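Wipe the fingers first

Fourth time this year I've been asked why our two-arm cell "drifts". It doesn't drift. Somebody skipped the fingers again.

My view, and Lingyun Qiu can argue with me in the comments as usual: most of what gets logged as a calibration fault is housekeeping. Dirty finger pads. A wrist camera nudged while swapping a cable. Then out comes the checkerboard, 200 poses, an afternoon gone, and the numbers are no better becuase the numbers were never the problem.

Look at the wrist view before anything else. Both fingers in it, gap open, tips where you remember them. If they aren't, stop there.
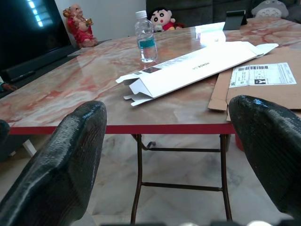

Wrist camera, fingers apart, table edge between them.

Ruoxi Tian wants a proper jig for this. Fine, buy a jig. The Skasta one takes an age to bolt on and people will stop using it by April. A saved picture from a good day costs nothing - flick between the two and your eye catches a shift straight away.

Second thing, cables. I will keep going on about cables. Leave slack at the elbow, then run the arm to its worst reach and look again. We had a log with 310 dropouts in it, all blamed on the driver. One connector. Hortensia Zapata found it by waggling it.
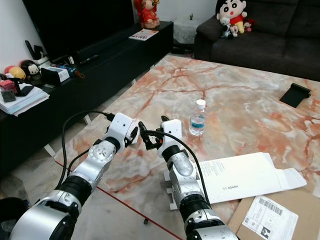

Both grippers brought in close over the table. Check the cable loops here too, not just at rest.

And do the checks on the table the thing works at, clutter and shiny top included. A bare bench is flattering. Aníbal Echeverri disagrees, says you want one clean reference and he has a point for the arm itself, but for the cameras I'm not having it.

So: wipe, look, waggle, then bring the tips together slowly. If they still dont line up, get the checkerboard out and I'll come and hold it.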